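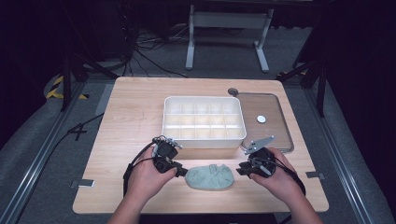 Kazimír Kubíček replied that a phone with a battery this size has no business being sold as a budget model, and that the Dastero 4 will end up costing more than people expect. He may be right about the price. Here is what I have so far.

Posted by Ľubomír Šťastný
October 3, 2023

The Dastero 4 showed up in a certification listing this morning. The listing gives the battery, the charging speed and the bands. It does not give a price or a release date.

Battery first. The old Dastero had a small cell and people complained about it from the first week. I used one as my main phone until February and had to plug it in before dinner most days.

The new one is listed with a much bigger cell. Charging speed stays the same, so a full charge will take longer than it did before. I would have liked a faster charger in the box. I don't know yet if there is a charger in the box.

We use cookies to remember your settings. By continuing you accept our cookie policy.

Bands: it covers everything my carrier uses. If you are on a smaller carrier, check the list yourself before you order an import. I got burned on this with a Jivico phone that never found a signal at my parents' place. 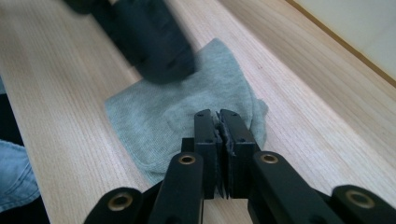
The same goes for calls over Wi-Fi. The listing says the hardware supports it, but the carrier has to switch it on for that model. With the Jivico they never did.

Software is the part I'm least sure about. The listing names the version it was tested on, and that is last year's. Test units often run older software than what ships, so I would not read much into it.

What I want to know is how long the updates go on. The last Dastero got one big update and then only security patches, and those came late.

Someone asked about the Sastry Lite, which should land in the same price range. The Sastry has the better screen on paper. It also has less storage and no card slot. If you take a lot of video, that matters more than the screen.
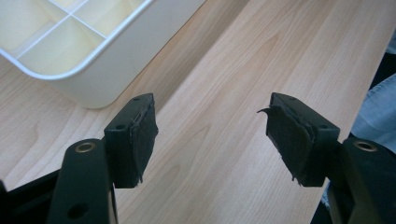
If you mostly read and text, get whichever one is cheaper the week you buy. Both will be fine for that.

Headphone jack: the drawing in the listing has a round hole on the bottom edge. I take that as a yes. The SIM tray has moved to the left side, so old cases won't line up.

Zollberg usually puts new phones on its store page a few weeks after the papers come through. I'll post the price when I see it. I am not going to guess.

Last updated: 3 replies added to the thread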